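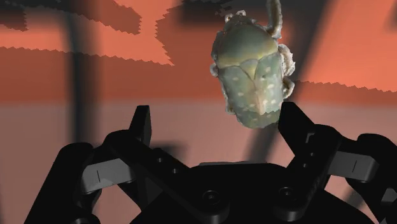 Breltitz Storage Annex
Collections Store Inspection Checklist, with Inspector Comments
Date of inspection: 5/21/25
Areas covered: dry insect store, fluid store, prep room, loading corridor
Previous inspection: October

Ratings: S = satisfactory, C = correct before next inspection, U = correct at once, N/A = not applicable

1. EXITS AND ACCESS

1.1 Exit doors open fully from inside without a key: S
1.2 Exit signs lit: S
1.3 Main aisle clear to full width: C
Comment: Two flattened cartons and a hand truck in the aisle by cabinet row D. Moved during inspection. Same finding in October. Mark a parking spot for the hand truck in the loading corridor.
1.4 Emergency lighting, test button held 30 seconds: S
Comment: Prep room unit dims toward the end of the test. Battery to be replaced at next service.

2. FIRE PROTECTION

2.1 Extinguishers mounted, pin and seal in place: S
2.2 Extinguisher tags current: C
Comment: Fluid store tag unreadable from solvent staining. Gauge in range. Replace tag and cover it with a clear sleeve.
2.3 Sprinkler heads free of storage: U
Comment: Drawer boxes stacked on top of cabinets in row B, well inside the required clearance. Boxes taken down before the inspector left. Cabinet tops are not shelf space.
2.4 Fire door to fluid store closes and latches on its own: S

3. FLUID STORE

3.1 Ethanol total within room limit: S
Comment: Room limit posted as 300 liters. Log sheet agrees with containers on shelf.
3.2 Containers labeled with contents and strength: C
Comment: One squeeze bottle in the sink area labeled "70" only. Relabel.
3.3 Spill kit complete: C
Comment: Absorbent pads low. Gloves present, but one size only.
3.4 Exhaust fan running, airflow alarm tested: S
3.5 Shelf lips fitted and tight: S

4. DRY INSECT STORE

4.1 Cabinet doors seal against gasket: C
Comment: Row A, lower doors. Gasket has taken a set and daylight shows at the hinge side. Order Fluretti replacement strip, 10 mm.
4.2 Old drawers marked for possible naphthalene or arsenic residue: C
Comment: Valdebenito accession drawers carry the warning on the cabinet but not on the drawers. Drawers get moved. Label each one.
4.3 Sticky traps dated and in place: S
Comment: Trap behind cabinet 3540 dated but not on the plan. Add it.
4.4 Freezer for incoming material holds set temperature: S
4.5 Step stools rated and undamaged: S
Comment: Rating plate reads 300 lb. Feet in good condition.

5. PREP ROOM

5.1 Pins and blades in puncture-proof container: S
5.2 Eyewash flushed weekly, log signed: U
Comment: No entries for the last four weeks. Water ran rusty at first, then clear. Flush and sign weekly.
5.3 Mandum fume hood, sash at marked height: S
5.4 Power strips not linked together: C
Comment: Microscope bench. One strip plugged into another. Needs a wall outlet.

6. FOLLOW-UP

Items rated U are to be confirmed in writing to the building office. Items rated C carry over to the October list if still open. Items 1.3 and 5.4 are repeat findings.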